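Fondula community seed library – progress report, second quarter

To: Ornella Colombo, grants team, Clikmont
Covering: end of March to June

Sorry this is a few days behind, the packing took over. Main points first, detail after.

Where we are

Seed library open and lending since the spring. 1053 packets out so far, mostly beans, peas, squash and the hardy salads. Target for the full year was lower than that so we are ahead, but packets out is the easy bit. Returns won't start until the autumn when people have saved seed, and that is the number you will want to see. We can't say anything useful on it yet.

12 lending points up and running. Libraries, a doctor's surgery, the two primary schools, the rest in community halls and one launderette (doing better than either school). Semonar hall came on late as they were waiting for shelving. All sorted now.

Staffing – Chanida Srisuk started in April, three days a week, looking after lending points and stock. Mekdes Woldegiorgis still leading on growing and seed saving. No other changes.

What went well

The beginner packs. Five varieties, a plain card with sowing dates, an envelope for sending seed back. We made 200 as a trial and they were gone before the end of May. Second batch being packed now, same contents except the leeks are out. Too slow for beginners and they take two seasons to set seed, we should of thought of that.

Evening sessions at Semonar. 6.30 start works much better than the afternoons did. Good mix of ages. People want to know about isolation distances for squash more than anything else, so Mekdes has written a two page handout and it has been photocopied to death.

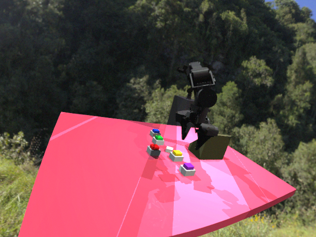
Nanna Thygesen
Project Manager, Fondula Seed Library

What didn't

Germination. The climbing bean we bought in from Sugiyama came up badly, well under half in our own tray test. Pulled from all lending points the same week. Supplier has credited us in full and we have replaced with a dwarf bean from our own stock. Some packets had already gone out. We put a notice up at each point and offered a swap, and a fair few people took it. From now on everything bought in gets tested before it is packed, not after.

Damp. One of the school cupboards is against an outside wall and we lost most of the lettuce there. Moved to the front office. Tins instead of cardboard boxes for all points from September if budget allows, see below.

Record keeping is patchy. The sign-out sheets get filled in properly at the libraries and hardly at all elsewhere. Chanida is trying a tear-off stub on the packet, dropped in a box, no writing needed. Early days, but the launderette stubs match the stock count so far.

Money

Underspent on printing and travel. Overspent on envelopes, prices went up between quote and order. We would like to move the printing underspend across to storage tins. Can you confirm by email if that is ok or whether it needs the form? Full budget sheet is attached seperately.

Next quarter

– Seed saving days, 2 planned, one for beans and peas and one for tomatoes
– Second batch of beginner packs out to all points
– Return envelopes and drop boxes in place before the end of August
– Short survey of borrowers, questions drafted, happy to share
– Oratile Mabaso to visit each lending point and write up what is and isn't working

One thing to flag. The lease on the packing room is up for renewal and the rent may go up. No figures from the landlord yet. Will let you know as soon as we hear.

Happy to talk any of this through, Tuesday is best for me, mornings if possible.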